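Stacked baskets remain a hard case for home robots, says Cornura engineer

October 1, 2018

Soudabeh Arabzadeh has spent most of her working life on industrial handling, and the past year on the contents of linen closets. At Cornura she runs the group that tests whether a general-purpose arm can put household goods away and get them out again. Her current subject is woven baskets: stacking them, and separating them afterward. 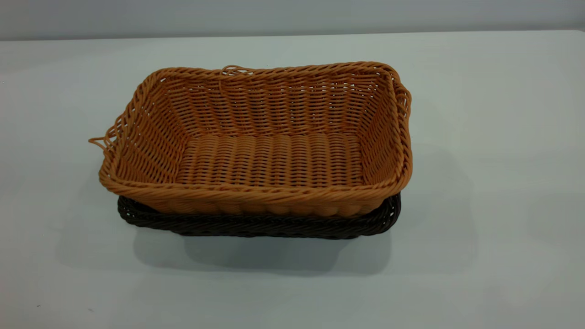
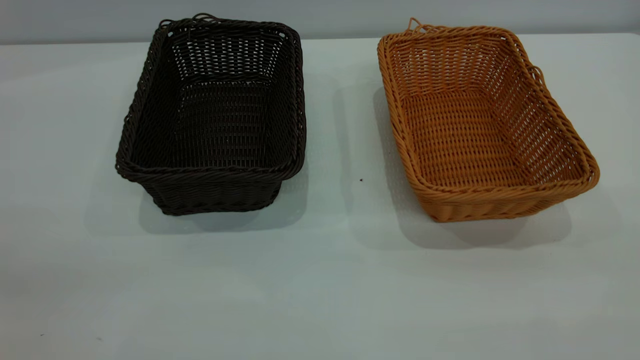

The two test baskets, tan on dark brown in the first picture and side by side in the second.

"People expect us to be working on dishes or laundry," she said. "We will get there. A basket is rigid enough to plan for and irregular enough to spoil the plan."

The difficulty begins with perception. A depth sensor returns clean data from a flat panel and poor data from an open weave, where part of the signal comes from the strand and part from whatever lies behind the gap. The software has to decide which readings belong to the object. Dark material makes it worse, according to Arabzadeh, and a dark basket under a lighter one can drop out of the model completely.

Loose strands are the second problem. Both baskets carry small loops along the rim, and the tan one has stray ends on its right side. An early version of the planner treated every projection as part of the body and placed the grasp too wide. A later version filtered them out, and the fingers then caught on them.

"We went back and forth on that for most of March," she said. "The present rule is that a thin projection is ignored for size and respected for contact. It sounds obvious when you say it at a desk."

Separation is scored more strictly than stacking. The upper basket must be lifted clear and set down upright, and the lower one must not be carried along with it. Over 1000 trials on mixed housewares, the group recorded 244 failures, and baskets accounted for nearly half of them. The most common fault was lifting both at once. Braided rims grip each other, and the arm's force reading does not always distinguish one heavy basket from two light ones.

Speed is another matter. A separation cycle takes 60 seconds from first image to release. Baoshan Tian, who handles motion planning in the group, puts the same job at two seconds for a person, and said most of the machine's time goes to looking.

"The arm moves for perhaps a quarter of it," Tian said. "The rest is computing a grasp, checking it, rejecting it and computing another. We could cut the checks. Then we would break more baskets."

The shop floor is closer than the home, in Arabzadeh's view. Cornura has a trial agreement with Wosteo, a housewares retailer that receives baskets nested in cartons and pays staff to pull them apart for display. The stock there is new, the sizes are known in advance and lighting can be specified. A house offers none of this – the same basket may hold towels one day and a charger with its cable the next.

Mojtaba Pakzad, who manages receiving at Wosteo, is cautious. He wants a machine that can work 10 cartons without calling for help, and said the demonstrations he has attended stopped short of that. "I don't need it to be fast," he said. "I need to be able to walk away from it."

Arabzadeh does not dispute the point. Her group is now testing a small lateral shake before the lift, which is what most people do with stuck baskets, along with a weight check partway up. If the reading is too high, the arm lowers the load and tries again from the opposite rim.

Asked when a household could buy such a machine, she declined to give a year. She would say that putting one empty basket into another is solved under laboratory conditions, and that taking them apart is not. Full baskets have not been attempted. The next round of trials adds a wire basket and one with a fabric liner, and the liner is the one she expects to cause trouble.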